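Veloso Desk Kit – Wrist Camera Sample Set

Version 4, released August 31, 2021

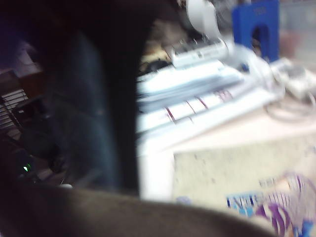 Veloso is a gripper and wrist camera kit sold by Fendanell for small robot arms. This sample set lets buyers check what the camera records before they order. It was collected on ordinary office desks that were not tidied first. Fast arm moves leave heavy motion blur, and we kept those views in the set. A white keyboard may smear until the gaps between its keys read as thin reddish lines, and the lettering on a cardboard box below the desk surface may not be readable at all. Test your own software on views like these before you commit to the kit.

Contents
800 still images in 11 folders, one folder per desk
One text file per folder with arm speed and gripper opening
A short script, check_set.py, that lists missing files

Known limits
Exposure is automatic. Bright desktops wash toward white while the space beside them stays dark.
The gripper fingers are close to the lens and out of focus. They hide part of every view – mask them if your software needs a clear background.
Arm speed is logged 30 times a second, so it may not line up exactly with a given image.

Not included
Depth data, sound, and object labels. Labels for the Raswood bench set are sold separately and do not fit these folders.

Use
Free for testing and teaching. For resale, ask Fendanell for a Nunance license. The next version is planned for November.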